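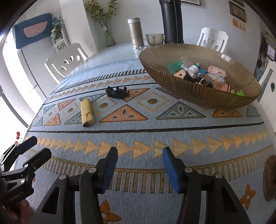

Grarkier co-op save gone after the Switch update??

Liis Zariņš
4/18/18

ok so me and my brother have been playing Grarkier on Switch, two player, all the way up to Kastthorpe. Updated this morning and now the co-op slot just says NEW GAME. Single player save is fine. We had more than 4000 coins in there and both the Tamer outfits, so kind of sick about it. Tried restarting, tried redownloading. Nothing. Is it gone for good or is there some way to get it back? Havent saved over it yet.

Tamer2000

Dont start a new game in that slot!! Same thing happened to me. The update looks for the co-op save under whoever is player 1, and it forgets who that was. What I did:

Close the game all the way – not just sleep mode.
Open it again with the OTHER profile, your brother's I guess.
Go to co-op, wait on the slot screen maybe 30 seconds. Mine said NEW GAME at first and then it flipped over to the Kastthorpe one.
Load it, walk to any save point, save.

After that it showed up under my own profile too. Lost one outfit but the coins were all there. If the second profile got deleted at some point then I dont know, sorry.

sin_

game is full of bugs, just wait for the patch. they said September for the PS4 one so who knows

Liis Zariņš

Other profile worked!!! took two tries but its back, 4000 and change and both outfits. Thank you Tamer. Is it safe to switch back to mine as player 1 now or should we leave it alone

Tamer2000

I switched back and its been ok so far – save first though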